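4/3/26
Stesis Group, Larkcombe Technical College

Fault report: loss of holding torque in the pick-and-place arm

The arm was meant to pick up rubber ducks inside a taped area and drop them in a blue box. During the second round of trials it let go of its pose without warning. The shoulder joint went limp, the arm fell onto the table, and the controller kept sending position commands as if nothing had happened.

We first suspected the grip routine, which had been changed that week. Going back to the older version made no difference. The log showed that the shoulder servo stopped answering at step 2896, shortly before the arm dropped. The supply is rated at 5 V, and under load it sagged enough to reset the servo. After a reset, torque is off by default, and our code never checked for this.

Two changes were made. The shoulder servo now has its own supply line, and the control loop reads the torque state on every cycle. If any joint reports torque off, all motion stops and the operator has to clear the fault by hand.

A set of 13 runs was then done with the Sung controller, using red, yellow and green ducks. No reset was logged.
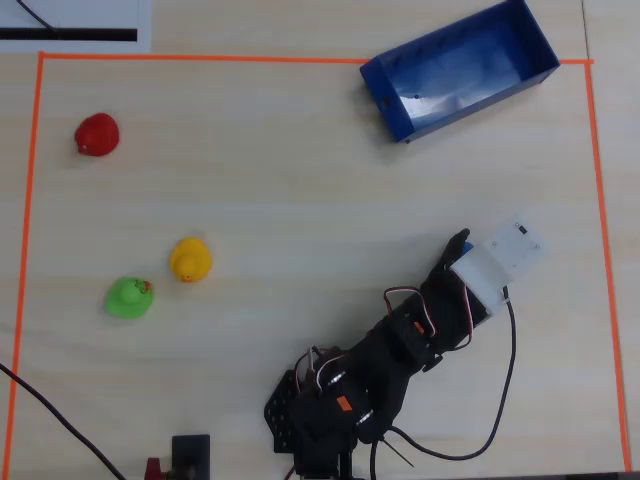

Andidberg asked whether stopping all motion was safe with the arm raised, and remarked that a joint with no torque will still fall whatever the other joints do. The point is correct. A mechanical stop at the shoulder is planned for June. Until it is fitted, hands stay outside the orange tape while the supply is on.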